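Startseite | Aktuelles | Mitmachen | Termine | Kontakt

Mitmachen > Aufrufe > Schlaftagebuch

Seite drucken | Per E-Mail weiterleiten

Testschläfer gesucht — auch und gerade Zweifler

Seit dem Frühjahr verkauft Humari in Wolberg ein Kissen, nach dem man angeblich 24 Minuten früher einschläft. Der Prospekt beruft sich auf »zufriedene Nutzer«. Wie viele das waren und wer sie gefragt hat, steht nicht drin. Ich habe zweimal nachgefragt und zweimal denselben Prospekt bekommen.

Deshalb suchen wir für November rund 200 Erwachsene, die drei Wochen lang Tagebuch führen, die Hälfte mit dem Kissen, die andere mit dem eigenen.

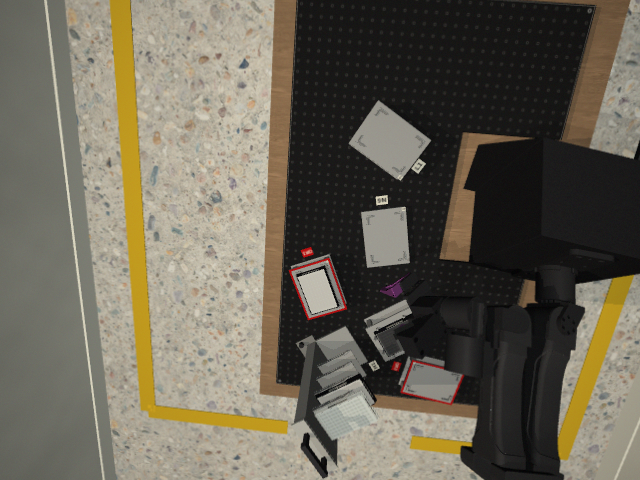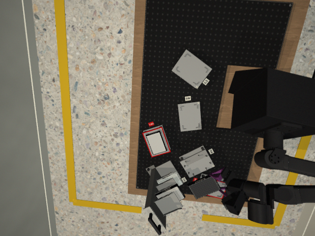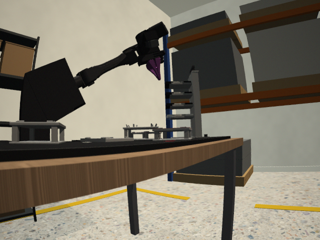 Wer Schlafmittel nimmt oder nachts arbeitet, kann leider nicht teilnehmen. Geld gibt es keines, die Fahrkarte wird erstattet. Das Kissen geht zurück, falls jemand darauf spekuliert.

Ob etwas dabei herauskommt, weiß ich nicht. Selbstauskünfte über Schlaf sind eine wacklige Sache — meine eigenen auch. Veröffentlicht wird das Ergebnis trotzdem, selbst wenn es langweilig ist.

Anmeldung bei Ilaria Orlandini, Zimmer 341, täglich bis 16 Uhr. Fragen zur Auswertung bitte an Nazareno Fontana.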